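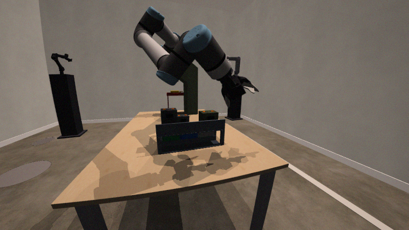

A long table with a light wooden top.

Orla Mulcahy has run the repair desk at the Skastulwood library for 13 years. She fixes books, mostly children's books, and she does it on Wednesday mornings before the doors open.

"Picture books go at the spine," she said. "Cookbooks get grease on them and people hide it from us."

Last year she mended 533 books. A loose page takes her 15 minutes, plus a night under weights. She uses plain white glue and a thin brush, and won't allow clear tape near the desk.

"Tape goes yellow and then it lets go. I spend half my time getting it off."
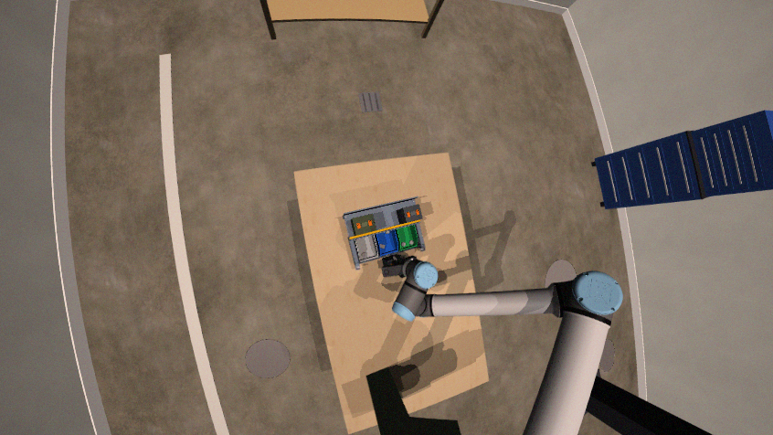

What should people do when a page comes out at home?

"Put it back where it belongs, close the book and bring it in. Tell us at the counter."

Mulcahy learned the work from a binder in Revirau, where she lived until she was 26. She still has his bone folder. She plans to teach a short class in January if the library can find a room with decent light.

Comments

pagesix: I was a tape person. Sorry, Orla.

Dana R.: Will the class cover leather?

mtb_surdu: She fixed my son's dinosaur book twice. Still in one piece.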